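# Pokar 300 Lockbox for Rental and Sale Listings

The Pokar 300 is a key lockbox for agents, landlords and property managers who need to leave keys at a house between showings. It hangs on a door knob, gate, railing or gas pipe and holds up to four house keys, or two keys and a garage remote. The code is set with push buttons under a sliding cover. There is no app, no battery and no monthly fee.

If you want a lockbox that records who opened it and when, look at the Kukato instead. The Pokar 300 keeps no record of entries.

## What comes with it

- Lockbox body with removable shackle
- Rubber sleeve for the shackle, to keep it from marking door hardware
- Code-setting tool
- Weather cover for the buttons
- Instruction card in English and Spanish

Wall-mount screws are sold separately. If you manage a building with a single front entry, the wall plate is usually the better choice, and it takes up less room than a row of boxes on a railing.

## Specifications

| | |
|---|---|
| Body | Zinc alloy, powder coated |
| Shackle | Hardened steel, vinyl dipped |
| Code | 10 buttons, 1 to 10 digits, no repeats |
| Possible codes | 1,023 |
| Inside depth | 1 1/4 in. |
| Color | Black or gray |
| Warranty | 3 years, original buyer |

Digits can be pressed in any order. A code of 2-5-8 will also open with 8-5-2. We suggest at least four digits for a vacant house.

## Setting the code

1. Open the box with the current code. New boxes ship with no code set, so just press the open lever.
2. Take off the front door and lay it face down. You will see ten small screws, one behind each button.
3. Push each screw you want in the code, and turn it half a turn with the setting tool so the arrow points up. Arrows for unused digits point down.
4. Press the clear lever and test the new code three times with the door off before you put it back.
5. Put the door back on, close it, and test once more before hanging the box.

Write the code in the listing file before you leave the property. We can't recover a lost code. A box that is locked with a lost code has to be drilled, and drilling is not covered by the warranty.

## Buying for an office

Most offices order in cases. A case is 12 boxes, and each box is stamped with a serial number on the back so you can sign them out to agents. Orders of 400 or more can be stamped with your office name in place of our logo. Stamped orders can't be returned.

Sebastián Fuentealba runs leasing at Waltgate, which has used the Pokar 300 on its single-family rentals for two years. His office changes the code on every box when a tenant moves out and again when the new lease is signed. They keep spares at the front desk and swap the whole box if the buttons start to stick. Waltgate had 1,131 showings from lockbox keys last year and replaced nine boxes, mostly for bent shackles.

For storage between listings, keep the boxes open and dry with the code cleared. Leave the shackles on. They get lost when they are stored apart, and a replacement shackle costs almost as much as the box. 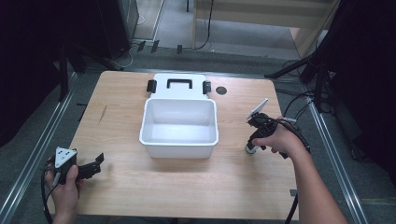
## Which model do I need?

**Pokar 300.** Shackle mount. Good for sale listings, where the box moves every few weeks.

**Pokar 300W.** Same body and buttons with a wall plate. Good for rentals and shared entries. The mounting screws are covered when the door is closed.

**Kukato.** Electronic, with a separate code for each agent. Keeps a list of entries. Needs a battery change once a year.

**Văn.** Large shackle box for fobs, mailbox keys and gate remotes. Good for condos. Check the knob clearance first, as it hangs lower than the others and can hit a kick plate or storm door.

## Care

Spray the buttons with dry graphite each March, or twice a year near salt water. Don't use oil. It collects dirt and the buttons will stick in cold weather. If the box freezes shut, warm it with a hair dryer on low and work the clear lever until it moves freely.

Some condo associations don't allow lockboxes on common railings. Check the rules before you hang one. A box removed by the association is the owner's loss.

## Orders and returns

Unused boxes can be returned within 30 days in the original carton. We charge a restocking fee on full cases. Boxes ship the next business day if the order is in by 2 p.m.

For case pricing or stamped orders, ask for Nuria Tilahun in office sales. Have your shipping address and the number of boxes ready. For replacement parts, include the serial number from the back of the box.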